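Small trash cans, big feelings

30 Nov 2023

I have been meaning to write about desk trash for ages, and the great clear-out finally pushed me into it. Yes, desk trash! Stay with me.

For years my system was one big can by the door and a pile of paper that grew next to my left elbow. Receipts, envelopes, shopping lists, the draft of a letter to the landlord that I rewrote four times. I'd tell myself I would carry it all over at the end of the day, and then the day would end and I'd go to bed. When I cleared the pile last month I counted what was in it (I wanted to know how bad it was) and got to 88 pieces of paper. Eighty-eight! I found a birthday card from February in there, and I'm so glad I looked.

So I wrote to my friend Damir Hodžić, who keeps the tidiest workroom I have ever stood in, and he wrote back one line: "Put the can where your hand is." He has one up on the table itself. I thought that would look silly. I was so wrong.

Things I've learned since

Pick one with a lid. An open can on a table is a thing you look at all day, and a closed one just disappears. I love how plain the white ones are.

Go smaller than feels sensible. Mine fills up in 2 days, and then I have to empty it, and that's what keeps the whole thing moving. The big can by the door used to go weeks.

Crumple less. I'm a lifelong crumpler, it's very satisfying, but paper balls eat up all the room. Flat or folded in half, you fit so much more in. (I still crumple the bills.)

Don't let food in. One banana peel under a closed lid and you'll be sorry by morning. Paper, tape, pencil shavings, thread ends, fine. Everything else walks to the kitchen.

Keep the rest of the table light. I moved my pens and the lamp over to the shelf, and now a stray bit of paper on a white top bugs me so much that I deal with it right away. One little scrunched-up ball looks enormous on a white table!
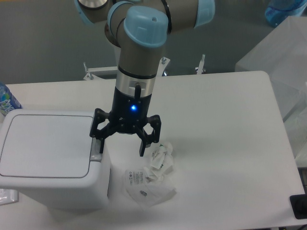

What I'm doing next

The drawer under the table is next on my list, and I'm a bit scared of it. There are batteries in there, keys to I don't know what, and the manual for a kettle I gave away two apartments ago. I'm going to tip the whole lot out onto the table, put the can right beside it and play loud music until it's done. If you have a drawer like that too, come do yours at the same time and tell me the strangest thing you dug out.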